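# The Night Ferry to Stisside

The ferry left Bralton at dusk and I was the first one up the ramp! I had waited since August for this – a whole night on the water, with the lamps swinging and my grandmother asleep under two coats.

She had told me about the singing rocks so often that I knew the tune. Low first, then high, then a long note like a kettle. 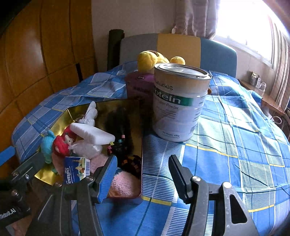 *Sinby Evening Writers' Club*

At midnight the engine slowed and everybody on deck went quiet. Then it came, low, then high, and oh, it was better than she had ever hummed it! It went right up through the rail and into my hands. I ran down 21 steps to wake her.

She was already sitting up, shoes on, hair pinned.

"They're flat tonight," she said, and she was grinning so hard that I pulled her up the stairs, and we sang it back to them all the way to Stisside.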